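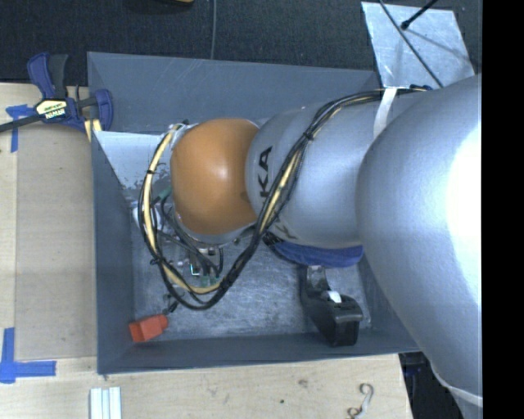

Arm over the gray bin, with a tape dispenser among the loose items.

Skekthorpe bin-picking study: frequently asked questions
Last updated July 17, 2020

What does the study measure?
Whether a grasp policy trained on single objects still ranks grasps correctly when several objects share a bin. The policy scores candidate grasps from one overhead depth image. The arm executes the top-scoring candidate.

How large is the data set?
3,000 grasp attempts for training and 1,000 for evaluation. Objects in the evaluation set do not appear in training.

What was the main result?
Of the 1,000 evaluation attempts, 343 failed. We assigned 133 of those to contact between the gripper and a bin wall before closure. The remainder are split by cause in the results table.

Why use a bin with sloping sides?
Objects that slide toward a wall come to rest at angles a flat table does not produce. Flat-table results are reported separately and should not be pooled with these.

Is the bin fixed in place?
Yes. It is clamped, and its pose is checked at the start of each session. If the check fails, the hand-eye calibration is repeated before any attempt is logged.

Do the cables on the arm affect the result?
They limit it. The bundle needs slack at the wrist, so we cap wrist rotation in the planner. Candidates outside the cap are discarded before scoring – they do not count as failures.

What counts as a success?
The object is lifted clear of the rim and held for the full hold period. Lifting two objects at once is a failure, even if the target is one of them.

Can I compare my numbers with the Millon baseline?
Only if you use the same object split. The version of Millon we ran was retrained by Nelli Ikonen in June on our training set. Scores from the original weights are lower.

Are the weights available?
Yes, on request, along with the evaluation split. Raw depth images are not included.

Who do I contact?
Aarne Pitkänen for calibration and hardware, Denise Fothergill for data and weights.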